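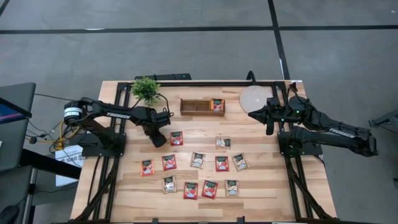 Snacks for the long shift: coffee with Corina Holzer

I met Corina at the bakery on Stellden Road, and she was already halfway through a cheese roll. She runs the snack side of Mayrhofer, a family wholesaler that fills break room shelves in offices and workshops all over the county. I had a list of questions. We got to maybe half of them!

She started in February six years ago, packing orders by hand. "I thought I'd stay until summer," she told me. "Then somebody asked me what people like to eat at three in the morning, and I had opinions."

She still does. Night crews want salt, she says, and day crews want sugar but won't admit it. Her smallest customer takes one carton a month. Her biggest, a printing plant, went through 647 bags in its first order and called back to complain there was no paprika.

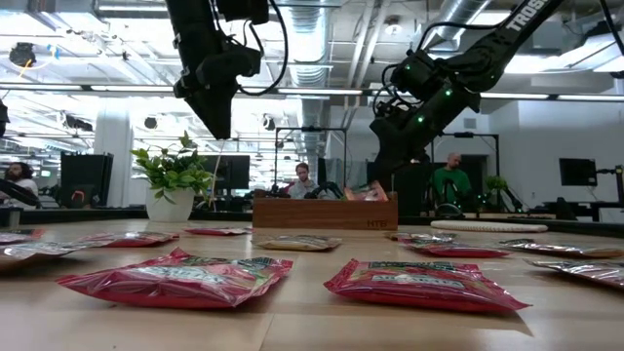

Why small bags?

I'd always figured big bags were the better deal (I buy them myself, I'm not proud of it). Corina shook her head before I'd finished. "A big bag goes stale on the counter. People stick their hands in it. A small one, you take it, it's yours."

We talked about Grovar, the cracker line she fought to bring in, and about Jumix, a trail mix she dropped after everyone picked out the raisins. "I found raisins in a plant pot," she said. "In our own office."

Does she eat snacks at home? She laughed so loudly the next table turned around. "Apples — and whatever my son leaves behind."

She had a delivery to check on, so we split the last pretzel and she wrote down the name of a mustard I'm supposed to try.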